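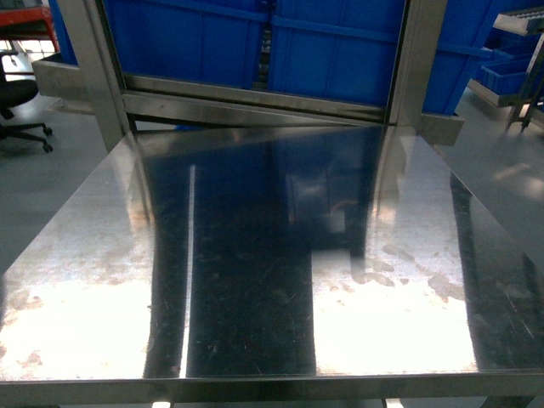
*Steel table top, blue containers behind.*

Quick notes on shrinking a scanned file in Forkus before you mail it out. Works on the free version. Ambrose users, menus are nearly the same but the button says Reduce.

**Before you start**

- Save a copy. Forkus overwrites without asking.
- Close the file in any other viewer
- Check the size. Mine was 53 MB, mail limit here is 28.

**Steps**

1. Open the copy. File > Optimize.
2. Set images to 100 dpi. Fine for reading on screen, too low for print.
3. Untick "Keep original scans". This is the big one, dont skip it.
4. Leave fonts alone. If you strip them the form fields go funny.
5. Hit Run and wait. Long files can look frozen, give it a few minutes. 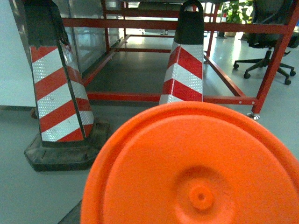 *Orange traffic cone and a delineator post, grey floor.*

**Still too big?**

Split it. Tools > Split, then every 8 pages. Forkus numbers the parts for you. Or switch color to grayscale and run step 5 again. Receipts and contracts look ok in gray, maps not so much.

Bookmarks get lost in a split. No fix that I know of. Do them last.

**Text search stopped working**

Happens when the OCR layer gets dropped. Go back to your copy of the orignal, tick "Keep text layer", run again. Adds almost nothing to the size.
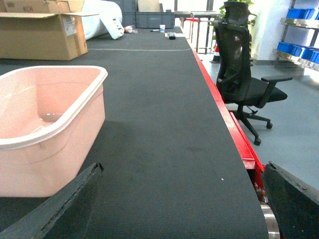 *Conveyor with the red frame, pink tub on the left.*

**Sending it**

Open the small file once in Grarel or whatever reader the other side has. Flip through a few pages. Signatures are what usually goes blurry, zoom in on those. Then attach and send.

Batch mode needs the Flerkamov plugin, seperate page for that.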